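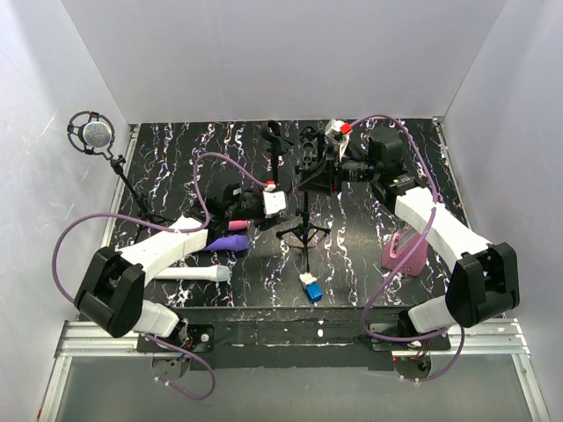

Do I have to sell my whole holding to stop automatic dividend reinvestment?

I've had shares in Pulletti for a good many years now, and the dividends have always gone straight back into more shares. I'm retiring in July and would like the cash instead. Do I need to sell everything and start over?

Nawal Ait Ali

You can keep every share you own, so please don't sell a thing! Reinvestment is only a setting on your account. Log in to your broker, find the dividend preferences and switch that stock to cash. Mine is with Brandcombe and it took a few clicks, though I did it too close to the payment date and one last dividend of $76 still got reinvested - so I'd do yours a few weeks early. You'll owe tax on the dividends in a regular account either way, same as you have all along. And hang on to your old statements, as each of those little purchases has its own cost basis (I had over 40 of them when I finally sat down to add it all up, with a big pot of coffee).

Chunhua Cao

If the shares are with the company's transfer agent and not a broker, you have to change it there. I had to mail in a form. Also check what happens to the fractional share, mine just stayed put.

Bouazza

same question here, did you get it switched in the end?

Pakumau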